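Grallby Laundry Cooperative - Minutes of the Members' Meeting, 25/03/2018

Chair: Emmett Tillman. Quorum was met. The minutes of the last meeting were approved with one spelling fix.

1. Folding by machine

The chair reported on his visit to Indedach, where he watched a two-armed folding setup at work on T-shirts. The quote on the table is for a trial rental at $2000 a month, with a $300 delivery charge. He said he went in doubtful and came out about the same.

He was told that a shirt takes 90 seconds on a good run. He did not time it himself. Our own folders do not take anywhere near that long, and they also match socks, turn sleeves right side out and spot stains. A member asked whether the machine does any of those. The chair said he asked the same thing and was told "in a later version." 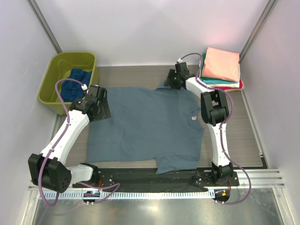

Page last changed: June 2018

Discussion went on for a good while. One member pointed to the T-shirt laid out sideways between the two arms, far sleeve bunched up at one gripper, and said that any of us would have had it in half by then. Another said the stack of folded cloth in the corner was neat enough, but she wanted to know who folded it. The chair could not say.

It was also noted that a plain T-shirt is the easy case. Most of our weekly load is fitted sheets, aprons and kids' clothes - and the sheets alone would not fit on a table that size. The chair agreed. He added that somebody would still have to carry the loads over and take the finished stacks away.

In favor, it was said that the machine does not get a sore back, and that Uvby has been happy with its automatic towel line. Against that, towels are all one shape, and the line at Uvby still has a person at each end of it.

Motion: to decline the rental and look at the matter again when Indedach can show a mixed load folded start to finish, with members present. Carried, one against.

2. Dryers

Dryer 4 is squealing again. The Iwasaki repair quote is $58 for the belt, plus labor. Approved. Members are asked to stop propping the door with a chair.

3. Other business

The lost property shelf is full. Anything unclaimed by the next meeting goes to the thrift store.

Meeting closed. Next date to be posted by the front door.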